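Progress report 2 - two-arm tidy up project, team Clovoton
Written by Liesbeth Verbruggen (rest of the team is checking it tonight, sorry for the state of it)

## Where we are

Goal is the same as report 1: arms sort shoes into pairs, leave everything else on the table alone. We drive the arms by hand for the training runs, then the policy gets to try it. 334 runs recorded so far, 23 thrown out. Mostly bad timestamps, a few where we just fumbled.

Slides are harder than the sneakers were. No laces, no heel, not much to grab except the strap or the edge of the sole. The wrist view is what the policy leans on when it gets close, so we've been going through those files first.

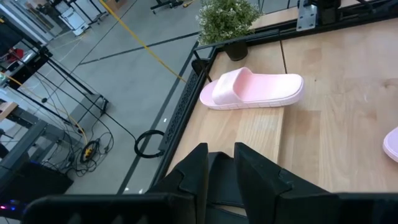 Grip point is still an argument. I want the sole edge near the heel, half the team wants the strap. Strap grabs swing when you lift. Sole grabs need the fingers lower then we like, and the wood already has scratches. We'll run both and compare, same start positions.

## Two arms at once

Left arm gets shoes, right arm deals with whatever isn't a shoe. That was the plan anyway. In practice they both want the top half of the table and we had 3 collisions on Sunday, all slow ones. Added a keep-out zone in software, seems ok.

Latest layout has the black slides together up top, the pink cup near them and one pink slide on its own lower down. The odd slide is the test - policy should not try to pair it with a black one. 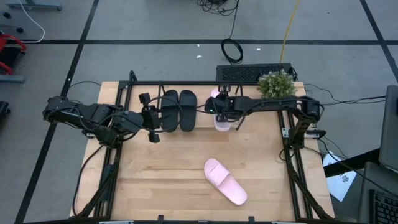

## To do before June

- retrain with all the good runs
- fix the timestamp bug (for real this time)
- strap vs sole comparision
- cable ties for the right arm
- ask if we can get another evening slot in the lab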